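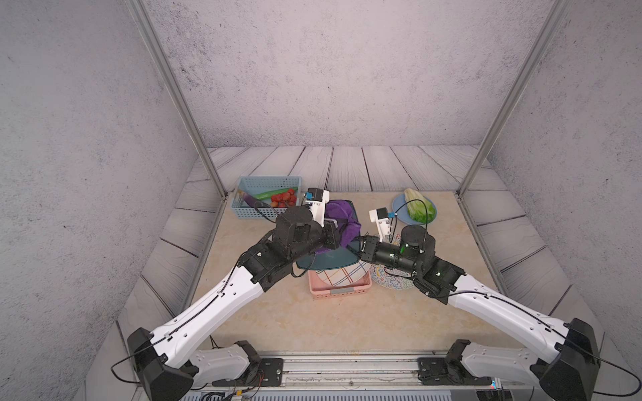 What should I sort out first when I'm building a pair of robot arms for kitchen chores at home?

Start with whatever the arms are bolted to. A stiff rail fixed along one edge of the table will do more for you than better motors or cleverer software, and it is the cheapest part of the whole build to get right before the wiring goes on.

I say this as someone who did it in the wrong order (twice!) and spent most of a January unscrewing things. Our little shared workshop at Pudgate has one corner given over to this project, which we call Girolero, and over the months I've filled a notebook with small bits of advice. They won't all apply to your setup, but I'd have been grateful for any of them back when I was staring at a box of parts at eleven at night wondering where the short screws had gone.

Mounting

Bolt both arms to the same rail, never to separate boards. If one shifts, the other should shift with it, or you'll be re-teaching every position you saved. Our rail came out of the Magnusson scrap bin and was cut to 1141 mm, and I would happily have taken a longer one. Tighten the base plates a little at a time, going corner to corner the way you would with a car wheel, and check them again after the first evening of real use.

Cables

Clip the cable to the arm every few inches and leave a generous loop at each joint. Then move the arm by hand, power off, through everything you think it will ever do, and a few things you hope it won't. If a cable goes tight anywhere, give it more slack now, while you still have patience. I keep spare clips in an old jam jar, and I seem to be forever filling it up again.

Cloths

Oh, cloths. I love a good dishcloth and I have thrown out more of them over this project than in ten years of housekeeping. Thin cotton ones slide out of our fingers and flat ones are miserable to pick up at all. A soft cloth with some pile to it, dropped in a loose heap so that it has a few ridges, gives the fingers something to close on. Wash new ones before you use them and skip the fabric softener, same as you would for any cloth you plan to dry dishes with.
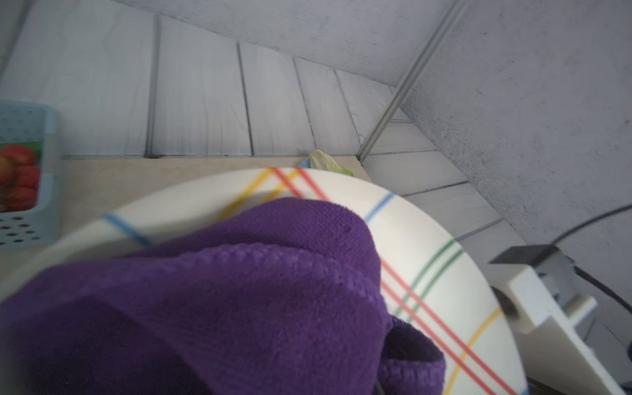
Purple cloth bunched up on the striped plate, gripper at the right.

Plates and dishes

Practice with plates you wouldn't cry over. Thrift stores are wonderful for this, and patterned ones are easier on the eyes than plain white when you're checking where an edge is. Our favorite practice plate measures 205 mm across, and we also have one at 235 mm that gets saved for days when everything is behaving. Teach the cloth first and the plate second, going slowly, and keep your other hand near the power switch.

Finger pads

Wipe the gripper fingers down at the end of a session. Lint builds up in there faster than you'd believe, and a linty finger is a slippery one. We cut our pads from a roll of Skudden shelf liner and replace them whenever they start to look shiny. Rubbing alcohol on a rag is plenty for cleaning, just let it dry before you switch anything back on.

Next I want to tackle drawers, and I'll write that up once I've stopped pinching my fingers in them.

56 comments | 235 shares

Related tips
Getting candle wax off a workbench
Shelf liner: nine more uses
A pegboard for short screws
How to sand a sticky drawer

Contact the workshop | © Pudgate Workshop Notes | Back to top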